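Ulivora Fan-Pattern Throw

Troltville Home Textiles
Bedding and Throws

The Ulivora throw is supplied for guest rooms, reading rooms and residential common areas. The printed cloth has a deep navy ground with staggered rows of pale fans, each outlined in olive green and marked at its base with a bright yellow dot. The pattern was prepared for Troltville by Oľga Machala and remains in the permanent range.

Customers may order the throw alone or together with the Wei fleece blanket in light blue – the two are intended for use on the same bed or sofa. 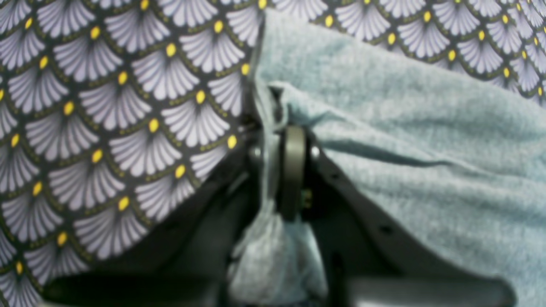 Orders placed as a set are packed in one carton. Institutions ordering 12 or more sets should contact the Trunov sales office before payment so that delivery can be arranged. Standard orders leave the warehouse within four working days.

Care
Wash the two pieces separately before first use. Use cool water and a mild detergent. Do not bleach. The fleece should not be ironed. Light pilling of the fleece surface is normal and is not accepted as grounds for return.

Returns
Unused goods may be returned within two weeks of delivery, in the original carton.

Institutional orders: Chi-keung Yeh, Trunov office
Page revised 11/29/19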